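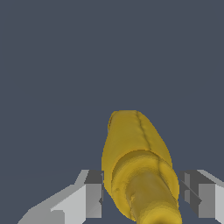 Bultard Grip Simulator: two months with a gripper that lets go

I bought the home licence for the Bultard simulator because my real gripper arm was costing me a fortune in bruised fruit (and a cracked mug, sorry Parveen). You load up an object, set how hard the two fingers squeeze, press go and watch. No table, no room, just a plain slate backdrop and your gripper. I rather like that, my old laptop copes with it fine!

The banana is where everyone starts and it's a good test, all curve and no flat sides. Getting the fingers either side of it took me an evening. The manual from Brellbridge, who sell it over here, is decent on this bit and the sliders are big and easy to read.

Now the fault. Every so often the grip check says "held" when the object isn't held at all. I left a batch of 517 tries running overnight and came down to a lovely row of green ticks, then played a few back and found the fingers wide open with the thing nowhere near them. If I'd copied those settings to the real arm in my garage I'd have been dropping things on my feet, or worse, flinging them.
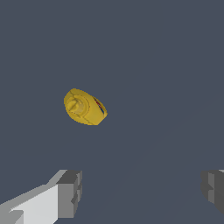 I wrote to support and got a reply from Pranab Haque, who was very nice about it and didn't try to blame my laptop. He said the check reads the squeeze figure you asked for and never looks at where the object has got to. There's a setting called Contact Confirm which sorts most of it, but it's off when you install, and I think that's plain wrong for anything people use to set up a real machine. Even with it on I've had 2 false ticks, both with the gap set very wide.

So do I still use it? Yes, nearly every day. It's quick, the fruit looks like fruit, and my mate Nanayakkara's lad picked it up in no time. But turn Contact Confirm on first, play back your good results as well as your bad ones, and keep the stop button within reach when you move over to the real arm. They're promising a fix in November.

Three stars, and I'd happily add one if the fix works.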